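About us

By Efe Danladi
Last updated: December
2 min read

Trokema is a small test workshop, and what we do all day is try out grippers! People send us fingers, wrist cameras, arms and controllers, we put them through the same set of jobs, and we write down what happened — good or bad. There are seven of us, and I think every one of us still stops to watch when a new set of fingers goes on for its first run.

We started with one arm and a borrowed bench. The shelves now hold 623 objects, from soft packets to shop-bought tubs, and each gripper meets the same ones in the same order.
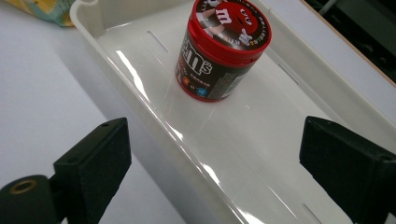

Shiny surfaces are my own favourite subject (ask me at lunch and you'll lose the hour). A camera that copes well with cardboard can get quite muddled by a bright reflection, so we run every camera under two kinds of light. Our longest comparison so far, the Foltard fingers against the Yüksel ones, took 1329 picks, and we argued over the results for longer than the picks took.

We don't sell any of the kit we test. Makers pay the same fee whatever the outcome, and they see the notes when everyone else does.

Visitors are very welcome — we're in the Storalow building, through the blue door, and the arms are usually running by 8 in the morning.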